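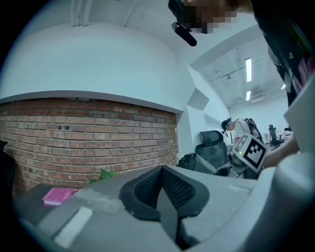
How often does the marker cube need to be calibrated against the gripper? Once per recording session, and again after any change to the finger pads or the camera mount. The method compares hand-held demonstrations across sites, so a stale offset ends up in every trajectory.

## 3. Calibrating the hand-held gripper

You need the Groltar gripper, a charged marker cube and a laptop with Grastano open on the **Align** tab.

1. Open the fingers fully and leave them open.
2. Have a second person hold the cube in view of the gripper camera, one marker face toward the lens.
3. Press **Start**. Tilt the cube slowly through each axis for about 40 seconds.
4. Move the cube to the left and right of the view and repeat. Distortion is strongest there, and the fit needs samples from both sides.
5. Stop when the counter reaches 2000 detections.
6. Read the residual. At 3 mm or less, save the file. Above that, run steps 1 to 5 again.

**Note:** Keep fingertips off the black part of the marker. A covered corner drops the detection.

**Caution:** Don't close the fingers during a run. The Poleck build doesn't stop the fit when they move, and the saved offset will be wrong.

### Results with this procedure

In the September trials, the Baláž policy trained on recalibrated data missed 5 grasps in the test set. The same policy trained with one fixed offset missed 40. Grasp order and objects were the same in both.

Section revised 18th October, Grażyna Sowa. Pad replacement is in section 4.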